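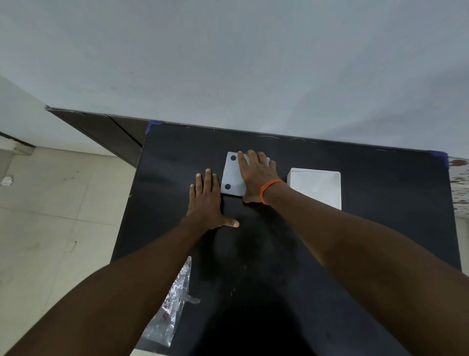
Have you ever wondered where paper comes from? It begins, most of the time, in a forest, with a tree that has been growing for years and years — perhaps longer than your parents have been alive!

When the trees reach the paper mill, big machines strip off the bark and chop the wood into chips. The chips are cooked in an enormous pot until they go soft and mushy, a bit like porridge. This mush is called pulp, and if you could look at it very closely you would see that it is made of tiny threads called fibres.

Next comes lots and lots of water. The watery pulp is sprayed onto a moving mesh, the water drips away through the holes, and the fibres cling to one another. Hot rollers squeeze and dry them, and at the far end out comes paper, wound onto a giant reel. A fast machine can make 1000 metres of it in a minute, so you would need a very good bicycle to keep up!

Old paper can be turned back into pulp too. The ink is washed out and the fibres are used again, though they get a little shorter every time — so a few fresh ones are often mixed in.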